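Section 2. Planning and Budgeting

Read this section before you order anything. It is shorter than the invoice.

2.1 Setting the budget

1. Write down the one job the gripper must do first. "Everything in the kitchen" is a wish, and Redero does not stock it.

2. Price the gripper, then the items it will handle. A countertop oven is cheap. The second one, bought after a firm grip on the door, costs the same again.

3. Set aside 300 for spare finger pads and 55 for printed markers. Bailly kits ship with one set of each, and optimism.

4. Add 600 for the table, backdrop and lighting. All figures are in pounds, before VAT.

Note: Allow 8 weeks for delivery. Orders placed in August take longer and get fewer replies.

Caution: Do not buy the Costalix service plan on the same day as the gripper. Sleep on it.

2.2 Choosing the work area

1. Pick a table you can walk round. Measure it – then measure the door it has to come through.

2. Place the appliance so that its door can open fully without meeting the fingers.

3. Start with one soft item of food. Croissants are forgiving and can be charged to catering.

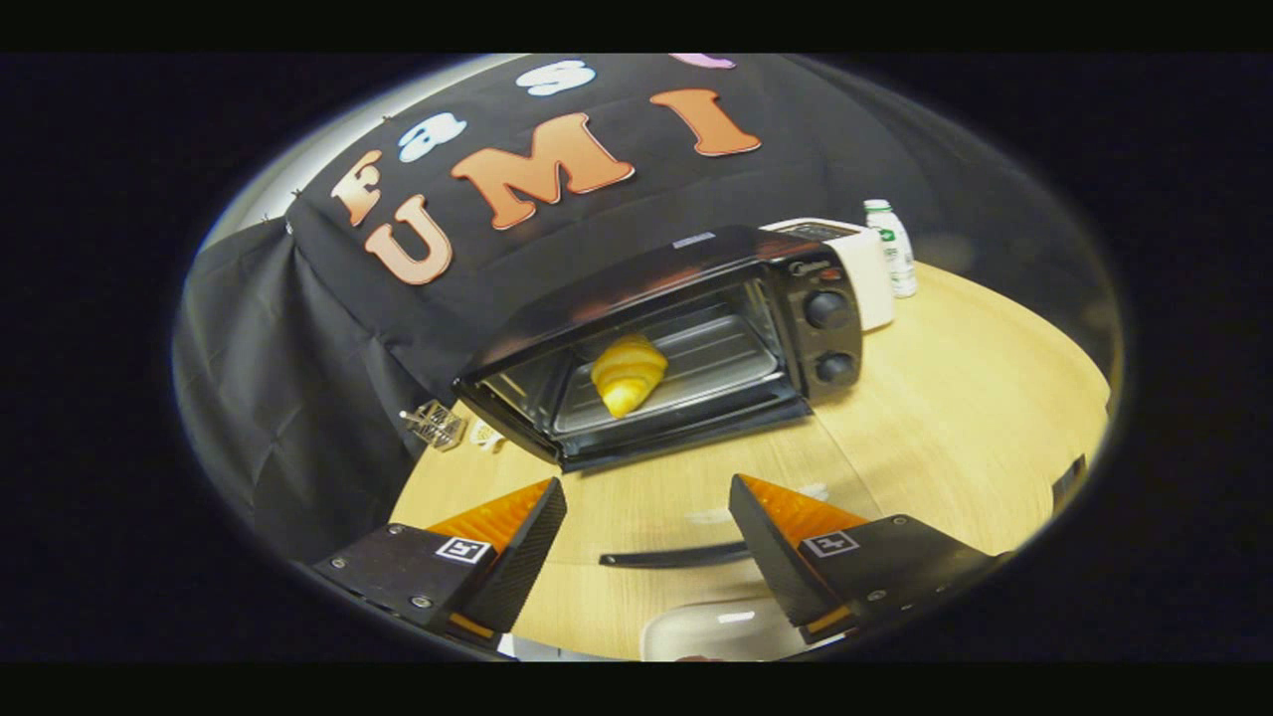

Grellevham wrote back after the last edition to say that 300 for pads was far too low, that they had got through the lot before the first review, and that the oven had been the cheapest thing on the order.

4. If your hours of use will be long, double the pad allowance in 2.1 and leave the rest alone.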